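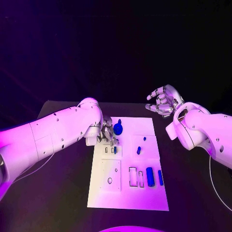

Was ist in diesem Datensatz enthalten?
Der Datensatz Durkumel enthält 1.732 Aufnahmen von Steckaufgaben an einem weißen Brett, dazu eine Tabelle mit den Bezeichnungen der Teile.

Inhalt der Ordner
teile/ - Liste der Stifte, Kappen und Platten mit Farbe und Kurznamen
aufnahmen/ - 1.052 Aufnahmen zum Üben, 414 zum Prüfen, der Rest ist noch nicht zugeordnet
notizen/ - Anmerkungen von Elfriede Grube und Torben Haberkorn

Das Brett
Das Brett ist rechteckig und liegt flach auf einem dunklen Tisch. Der Hintergrund ist ein schwarzer Stoff. Das Licht ist stark rosa bis magenta, deshalb soll man die Farben der Teile nicht aus den Bildern messen. Bitte nehmen Sie dafür die Tabelle. 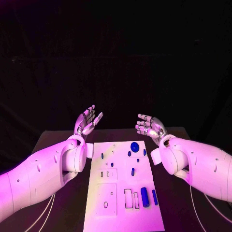
Abb. 2: Weißes Brett auf dem dunklen Tisch, beide Hände offen.

Benennung
Ein Stift heißt in der Tabelle "stift" plus Farbe, zum Beispiel "stift_blau". Für die Schlitze benutzen wir "schlitz_l" und "schlitz_r", immer gesehen von der vorderen Tischkante. In Version 7 wurden diese zwei Namen bei einem Teil der Zeilen vertauscht - wer noch mit dieser Version arbeitet, soll die Tabelle neu laden.

Offene Punkte
Die Notizen sind teils auf Italienisch, die Übersetzung macht Nazareno Pace bis August.
Die Maße der Platten fehlen noch.

Kontakt: Nazareno Pace, Projekt Durkumel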